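Keeping a Palm on a Work Table: Notes for Week 4

February · by the course tutor
4 min read

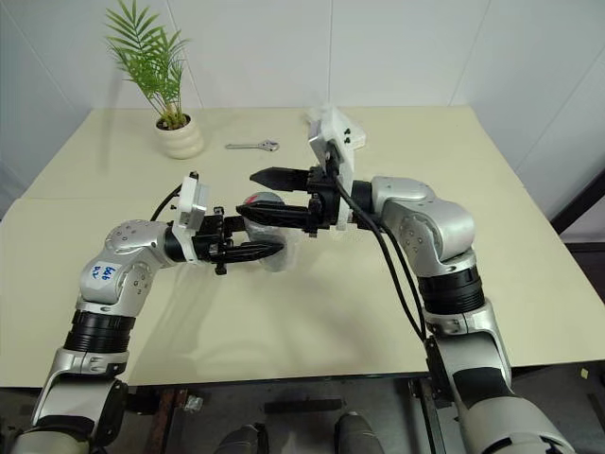
Department of Interior Planting and Workplace Care

These notes go with the Friday session. Read them before you come, and bring the care sheet you filled in last time, even if you've changed your mind about half of it.

1. The claim we're testing

Most office plant advice starts from the idea that a bit of green makes a table a better place to work. Maybe it does. The Mindgate leaflet from week 2 says so on every page and never says better than what. It doesn't mention who waters the thing, either. Please don't quote it in your assignment as if it settled anything.

What I'll accept is more modest: some people like having a plant nearby, and a small palm takes up little room. Start there and see how much of the rest you can support.

2. The table as it stands

A small palm in a white ribbed ceramic pot, toward the back left, with the fronds going up against a white wall. To its right a wrench lies flat, and farther forward there is a translucent plastic cup. The table is a light cream color, so a ring of water or spilled soil may be easy to miss until it has dried. Check with your hand.

The back of a table is where almost everyone puts a plant. It keeps the middle clear. It also puts the pot at the far end of your reach, and I suspect that has killed more palms than bad light ever did. Before you recommend a back corner, stand where the worker stands and try to get a finger into the soil.

3. Fronds and walls

You'll read that leaves must never touch a wall. I don't know where the rule comes from, and the books that repeat it don't seem to know either. Fine fronds pressed hard against a surface can bend and brown at the tips. A light brush is a different matter. Turn the pot a little at each watering and look at the side that faced the wall.

4. Water

Ignore any schedule that gives you a fixed day. Push a finger in to the second joint. If it's dry, water slowly; if it's damp, leave it. A white ceramic pot tells you nothing from the outside, so lift it and learn the weight. Ask whether there's a drainage hole. Decorative pots often have none, and then the plant should sit in a plastic liner you can take out and tip.

A cup is fine for watering if it's kept for that. Shared cups get used for screws, coffee and worse.

5. Feed and other bottles

We'll pass around a bottle of Pokon and one of Hiduler leaf shine. Read the labels and underline every word that promises something you couldn't check. Feed sparingly in the growing months and skip it in winter. As for leaf shine on a feathery palm, I've yet to hear a good argument. A damp cloth or a gentle shower does the job.

6. To hand in

Write up one work table you know, in nearly 3 pages. Cover reach, light, water and what else gets put down near the pot. The Lacroix planting plan is on the shelf if you want a layout to argue with. If your conclusion is that the table would be better off without a plant, say so and give your grounds.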